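Tablecloth

A tablecloth is a sheet of cloth or other flexible material laid over a table, either to protect the surface or to dress it for a meal. The word covers everything from floor-length damask at a banquet to a square of wipeable vinyl in a kitchen. Its history is often told with more confidence than the evidence allows, and many of the stories attached to it come from sellers of table linen.

Origins

Most popular accounts begin with the Romans. Writers of the early empire do mention cloths at dinner, but the passages are short, and it is not always clear whether the cloth in question covered the table, wiped it, or belonged to the guest as a napkin. Claims that "the Romans invented the tablecloth" rest on reading these passages generously. Cloth rots, and a plain sheet that once lay on a table looks much like a plain sheet that lay anywhere else.

The record improves in medieval Europe. Paintings of feasts and of the Last Supper show white cloths with sharp fold lines, and household inventories list table linen by length. Even so, painters had their own reasons for putting clean white cloth in a holy picture, and the inventories that survive tend to be those of people with something worth listing. How ordinary households covered their tables, or whether they did, is largely guesswork before the 1500s.

A common tale holds that medieval diners wiped their hands and mouths on the hanging edge of the cloth as a matter of course. Some manners books warn against wiping on the cloth, which suggests that somebody did it. They do not show that everybody did, and books of manners are a poor guide to how people behave on a normal evening.

Materials

Linen was the usual choice in Europe for centuries. It takes bleaching well, holds a crease and stands up to hard washing. Damask, in which the pattern is formed by the weave itself, was costly and was often passed down. Cotton became common once machine spinning made it cheap, and by the late 1800s it had replaced linen in many homes.

Oilcloth, made by coating fabric with linseed oil, offered a surface that could be wiped clean. It cracked along the folds and had a strong smell when new. Vinyl-coated cloth took over most of its market in the twentieth century and is still often sold under the older name, a habit that causes steady confusion in catalogs and secondhand listings. Polyester and polyester blends now cover a large share of restaurant tables. They resist wrinkles and dry quickly, though they soak up spills less well than cotton and tend to hold on to grease.

Terms such as "stain-proof" and "easy care" have no single agreed meaning. A finish that sheds water on the first day may do very little after a season of hot washes, and few labels say how many washes the maker had in mind.

Sizes and drop

The part of the cloth that hangs below the tabletop is called the drop. Etiquette guides give firm figures for it and do not agree with each other. A short drop is usual for daily meals and a longer one for formal dinners, while buffet tables are often covered to the floor to hide the legs and whatever is stored between them. To find the size needed, the desired drop is doubled and added to both the length and the width of the table.

Printed sizes should be treated with some care. Cotton cloths can shrink in the first wash, and the stated size may be that of the fabric before hemming. Fatima Motaung, in a short survey of household linen titled "Flindidel and Other Weaves," measured 94 cotton cloths from market stalls in Andstead and found 27 that fell short of the size on the packet. The sample came from one town and the cloths were bought over a few weeks in December, so the result says little about the trade as a whole.

Undercloths

A felt or quilted layer placed beneath the tablecloth is known as a silence cloth or table pad. It softens the noise of dishes and guards polished wood against heat. Makers' claims about heat protection vary widely – a thin felt pad will do little against a pot straight from the oven, and a trivet is still needed.

Patterns and printed cloths

White remained the standard for formal tables well into the twentieth century. Printed cloths sold mainly for kitchens, porches and casual meals, with fruit, checks and flowers as the lasting favorites. The red-and-white check is widely said to be Italian, but similar checks were woven in many countries, and its link to Italian food probably owes more to restaurants abroad than to anything in Italy.

Floral prints run from dense all-over designs to a few large outlines on a plain ground. Sellers like to sort these into named periods, and "mid-century" in particular is applied to almost anything with a daisy on it. Without a maker's tag or a dated sales record, the age of a printed cloth is hard to prove. Designs were reissued and copied, sometimes decades later. The Brusano pattern books, often quoted by dealers as a dating tool, list 1,383 designs but give years for only a small part of them.

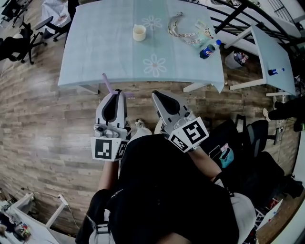 Care and stains

Advice on stains is plentiful and poorly tested. Blotting a fresh spill and rinsing it with cold water is sensible for most washable fabrics. Beyond that, the folk remedies pile up. Salt on red wine may draw up some of the liquid, as would any dry powder, but it does not remove the color that has already reached the fibers. White wine poured over red mostly dilutes it, and water does the same for less money. Candle wax can be chilled and scraped off, with the remainder lifted by a warm iron through paper, though colored wax may leave its dye behind.

Linen is easiest to iron while slightly damp. Vinyl should not be ironed at all. Long storage in tight folds can weaken old linen along the creases, and museums generally prefer to roll it. The belief that blue tissue paper prevents yellowing is old and widespread – acid-free white tissue is the safer choice, as colored paper may bleed if it gets wet.

The tablecloth trick

Pulling a cloth out from under a set table is a standard stage stunt and a favorite of physics teachers. It depends on the inertia of the dishes and on keeping the time of contact short. Performers help matters along with a smooth cloth that has no hem on the far side, and with heavy, flat-bottomed dishes. Accounts of record-setting pulls seldom mention these details. The Moreira version, in which the cloth is put back under the dishes afterward, is described in several stage manuals, none of which explains clearly how it is done.

See also

Napkin
Place mat
Table runner
Oilcloth
Damask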